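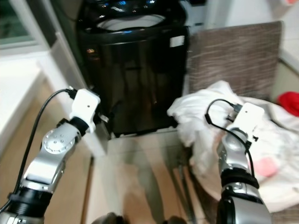 Two-arm laundry build keeps losing the cloth halfway to the washer
Posted in Home Automation and Robotics by Telma Cáceres

Hello all. I've been building a two-armed laundry loader at home since January and I'm stuck on what ought to be the easy bit. The job is to take white washing off a chair and drop it into a top loader, which is the black one with the white drum. The right arm does the picking and the left is meant to help lift things over the rim.

Picking up is fine. The right gripper goes into the edge of the heap, closes, and gets hold of something nearly every time. Then somewhere on the way up it lets go, or it brings half the pile with it and the whole lot slides on to the floor. Pillowcases mostly make it. Sheets never do.

I've got the grip closing for 500 milliseconds before the lift starts. I tried 200 first and that was hopeless. The cables loop out of the top of each gripper and run back down the arms, and I do wonder whether the right one is tugging when the wrist turns, but I can't see it happening. Oh, and the washer is very shiny, in case that matters to anyone's camera theories. Has anybody got a sheet into a top loader with two arms?

Joaquín Ibarra
I've done it, badly, with towels, so take this for what it's worth. I don't think your grip is the trouble, I think it's the lift. A sheet in a heap is folded under itself in all sorts of places and you're asking one small gripper to drag the whole thing out against its own weight.

What helped me was lifting a little way, stopping for a full 1000 milliseconds, and then giving it a gentle shake from side to side. Whatever was only along for the ride drops back on the chair. Then bring the other arm in lower down on the hanging part and close that one too, and only then go across to the machine. It's slow – my partner can load the whole wash by hand before mine has done two towels – but it stopped the floor business.

Do look at that cable as well. Turn the wrist by hand with the power off, right to the end of its travel, and see if the loop goes tight. Mine did, and I just left more slack and strapped it further down the arm.

brondosard
get a front loader

Fairweather
Seconding the shake. I'd also put some thin rubber on the inside of the fingers. I used an old bicycle inner tube and double-sided tape, cost me next to nothing, and cotton stays put much better. You'll need to redo it every so often as the tape creeps.

One more thing, I can see something red at the edge next to your whites. I'd move that before you get the loading working properly!

Telma Cáceres
Thank you both, that's my evening sorted. Cable first, then the shake. I hadn't thought of stopping partway up at all, I'd been trying to make it faster. The front loader will have to wait until I win some money. And yes, the red thing is going in a different room.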